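Zetwood Drawer Bench Cell

Single-arm manipulation station for drawer, pick and place work
Sold by Povenside
Lead time: ask at time of quote
Ships from: Stultedcombe

Overview

The Zetwood cell is a fixed station for teams that need an arm to open and close drawers and move small goods between a top surface and the storage below it. It comes as a frame on casters, a mounting plate for one arm, a power rail and a controller shelf. The drawer cabinet is ordered separately, as are the arm and gripper. Many buyers already own one or the other, and the base price reflects that.

Two frame widths are offered, 1000 mm and 1162 mm. The wider frame costs more and needs a bigger door. Measure your doorway before you order it. We do not ship it flat.

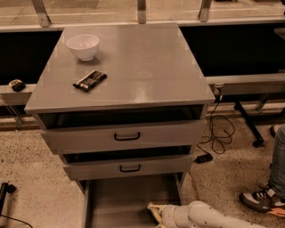

Budget for the drawers before you budget for the arm. The cabinet decides how far the arm has to reach, and reach is what moves the price from one arm size to the next. The lowest drawer is usually the hard one, because when it is pulled out well past the two above, the gripper has to come in low over the open drawer and still clear the fronts. U-shaped bar handles in the middle of each front, in black against gray, are what we quote by default. Flush pulls and knobs can be had, but plan on a different set of fingers for them. Leave money for the top surface too. A bowl and a wrapped snack bar need very little space, but larger goods will use it up fast, and the arm still needs room to turn.

What is in the base price

Frame with locking casters
Arm mounting plate, drilled to your pattern
Power rail
Controller shelf
Cable clips, one bag
Printed setup guide

What is not

Arm
Gripper and fingers
Drawer cabinet
Cameras and camera mounts
Safety scanner or guarding
Objects to be handled

Choosing an arm

The mounting plate takes most light arms. Send us the bolt pattern with your order. If you have not picked an arm yet, Hajdu fingers fit the two grippers we stock and can be swapped with a hex key. Check the reach with the gripper on, to the front edge of the bottom drawer at full extension. Buyers often check it to the tabletop only and end up paying for a riser later.

Floor and power

The frame wants a level, hard floor. Carpet tile is acceptable if the casters are locked and the feet are down. One wall circuit is enough for the frame, the arm controller and a laptop. Decide where the power adapters will go before the cell is in place - a shelf kit is available, and adding it afterward means moving the cabinet.

Planning the cost

For a first cell, we suggest splitting the budget into equipment, installation and a reserve. The reserve should cover spare fingers, one spare set of drawer slides and a second visit from the installer. Slides wear sooner than anything else on the station. We rate ours for 2000 full cycles before inspection, and a cell in daily use will get there early. Replacement slides are sold in pairs and fitted from the front.

A second cell ordered together with the first ships on the same freight charge.

Returns

Frames can be returned unused within the period on your quote. Drilled plates cannot be returned. Quotes issued before July keep their old freight rate until they run out.

Related items

Zetwood shelf kit
Zetwood riser block
Hajdu finger set, wide
Drawer slide pair
Request a quote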